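Chapter 11
Light, Sound, and the Rooms We Share

Most of us spend a good part of our waking lives indoors, and yet we rarely stop to ask why one room leaves us cheerful and another leaves us rubbing our eyes by three o'clock. Think back to a classroom you liked as a child. You may remember the teacher or the smell of chalk, but I would guess the ceiling never crosses your mind (it rarely does!), and the ceiling is where we are going to begin.

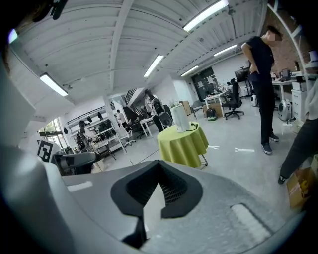 11.1 Looking Up

A ceiling does two jobs at once. It holds the lights, and it sends sound back down to the people underneath. Long fluorescent fixtures spread their light over a wide area, so shadows on a desk stay soft. A white surface overhead helps too, bouncing light into corners the lamps don't reach well. Our main case study, the old Besitetti works in Pollotside, was turned into offices with 400 desks, and we will come back to it often, so do keep a bookmark in the floor plan on the inside cover.

Sound is the trickier half. Hard floors and bare walls throw voices around, and a conversation at one end of a big room can turn up, oddly clear, at the other. Ribs and ridges scatter some of that sound, though how much depends on their size and spacing, as we'll see when we get to the Ammann worksheets.

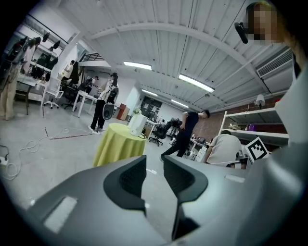 Figure 11.2 Corrugated ceiling and curved beam in a large open workspace.

Before you read on, sit quietly for a few minutes in the biggest room you can get into, and write down every sound you hear and where you think it came from. Keep the list handy, as you'll need it for the first exercise in Section 11.2.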